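# Review: the Stanon two-arm bench simulator, as shown at the Lumard open day

Scope: one demonstration of just under two hours, followed by 12 minutes at the keyboard. I have not run Stanon on my own hardware, and no part of this should be read as a long-term test.

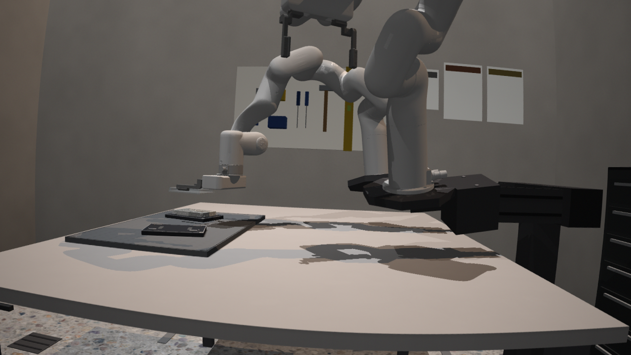

Lumard has used Stanon for its bench cell work since May, and the open day was arranged mainly to let integrators and small shops look at it before committing to a license. The session was led by Mehwish Siddiqui, with Danish Rizvi running the workstation. There were enough seats. The projector was too dim for the parameter panels, so those of us in the back had to ask for values to be read out.

## What it does

Stanon is a planning and rehearsal tool for two arms sharing one bench. You load the arm models, the tools, the fixtures and the parts, write or record a task, and run it against simulated physics until you are satisfied. It exports to a neutral waypoint format and to two vendor controllers. It does not do vision training, and the Drernar add-on that does was not shown.

The demonstration task was a plate job. Two small black parts sit on a dark gray rectangular plate on the desk, one a low block with a silvery textured top, the other flat with a few small marks near its ends. One arm carries a flat tool with a thin finger and works close to the block. The other carries a parallel gripper. It is a modest task, and a good choice, as most of the trouble in a shared bench comes from elbows and wrists and very little of it from the part.

## Setup

Importing the cell took Rizvi a few minutes from a prepared file. Building one from nothing takes longer, and the documentation is thin on mounts. Stanon treats the base mount as a rigid body with infinite stiffness unless told otherwise. Daniyal Rana, who was sitting next to me and builds pedestals for a living, objected to this at some length. Siddiqui's reply was that a compliance value can be entered per joint and per mount, but that the default will stay rigid for now. Anyone with a tall or cantilevered mount should set this before trusting any tip position.

Tool definitions are handled well. Each end effector has its own collision shape, its own center point and its own payload entry, and swapping one for another does not disturb the saved task. I changed the finger length by 2 mm and the approach path was recomputed without touching the gripper arm's program. In the package I use now, the same edit would mean teaching four points again.

## Path planning

The planner is the reason to consider this product. It plans both arms together by default, with an option to fix one and plan the other around it. Joint planning was the slower of the two but still acceptable. The plate task was solved on the first attempt in three of the runs I watched. In a fourth, the planner returned a path that was legal and very ugly, with a wrist flip over the desk that no operator would accept. There is a cost term for this, called wrist travel, and it ships set to zero. I would raise it immediately.

Clearance checks run continuously and the minimum distance is written to the log for each pair of links. The log can be filtered by pair, by tool or by time. Shagufta Cheema asked whether cable runs are included. They are not. You can attach a padded shell to a link to stand in for a cable bundle, and Lumard does this, but the shell doesn't bend or swing. For arms with external dress packs this is a real gap.

## Contact and physics

Contact is adequate for pick and place and for light pushing. Friction is entered per surface pair. The default desk material is slippery compared with the painted surface on my own bench, and thin parts slid further than I would expect when I nudged them. Changing the coefficient corrected most of it.

Thin parts on thin plates are the weak case. With the standard time step, a flat part pushed hard against the plate showed a small jitter. Halving the step removed it and roughly doubled the run time. Siddiqui was open about this and said that her group uses the short step for the final pass only. That seems a sensible habit.

## Rendering

The room model is more complete than it needs to be. There is a tool board on the back wall with screwdrivers and a long yellow bar, papers beside it with colored header stripes, and a terrazzo floor with a vent grate. None of it affects planning, and it can be switched off. I left it on. The shadows from the arms give a useful sense of height over the desk, which I found quicker to read than the distance figures when stepping through an approach.

Camera control is poor. Orbit is centered on the world origin and I could not find a way to center it on a tool. When an upper arm link is close to the viewpoint, you lose sight of half the work. Rizvi keeps several saved views on number keys and switches among them constantly.

## Batch runs

A job of 200 randomized starts had been run earlier, with the block shifted and rotated on the plate by small amounts. The report listed 116 as completed with no warnings. The rest were split between clearance warnings and outright planning failures, and the report does not separate those on its summary page – you have to open the full table. Kristóf Illés asked for the split and it took a while to find. For a tool sold on the strength of its batch testing, the summary needs work.

The table itself is good. Each row links to a replay, and each replay opens at the moment of the warning with both arms in position. Export is plain CSV.

## Cost and support

Pricing is per seat, with the planner included and the batch runner charged separately. I would not buy the first without the second. Talpur handles support in our region and answered my two questions by the next morning, one of them correctly. The mount compliance question has gone back to the developers.

## Assessment

Good:

- joint planning for two arms, with readable logs
- tool changes that leave saved tasks alone
- batch replays that open at the fault

Less good:

- rigid mounts by default
- no cable model
- jitter with thin parts at the standard step
- camera orbit
- batch summary page

For a shop with two arms on one bench and frequent tool changes, I would recommend a trial. For a single arm there are cheaper packages that do as much. I have asked Lumard for the cell file so that I can repeat the plate task with the wrist travel cost raised and a softer mount, and I'll add the results under this review when I have them.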